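Open day at the Trolden lab draws 164 visitors
October 23, 2024
By the newsletter desk

The robotics group at Trolden opened its doors to the public this month, and 164 people signed in at the front desk. Most came from the neighborhood. A few drove over from Briton, where the group had put up posters at the library and the community college.

The day was split into two parts. Downstairs, visitors could look at older equipment and ask questions. Upstairs, the Biltus team gave a demonstration of its simulator, which is where most of the group's work has been done since the spring. Each session had room for eight people and ran for half an hour, so there was a line on the stairs until the middle of the afternoon.

The simulator puts a pair of robot arms at a plain white table on a computer screen. Staff can place items on the table, move them, and start over with a key press. The task on show used a red ball and a soup can. The arms have to reach for one item, pick it up, and set it down at a marked distance from the other.

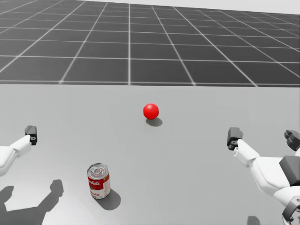
Page last changed: October 23, 2024, to correct the session times

Both grippers start out open and empty, with one arm coming in from each side. The ball is placed farther back than the can. According to the team, the can is the easier item to line up, and the ball is harder because a small error in the grip will send it rolling.

Each set of tests is 500 tries. In the latest set with the ball, the arms finished the task 70 percent of the time. The team wants that number higher before it moves the program over to the real arms in the Sarpong building.

Visitors were allowed to run the program themselves and choose where the items went. Several asked why the shadows were included. The answer was that the program works from camera views, and it needs practice with shadows before it meets them in a real room.

The next open day is planned for November. Sign-up sheets will be at the front desk, and school groups should call ahead.

Recent items
Parking changes at the Sarpong building
Biltus team moves upstairs
Notes from the Briton library talk
Winter hours at the front desk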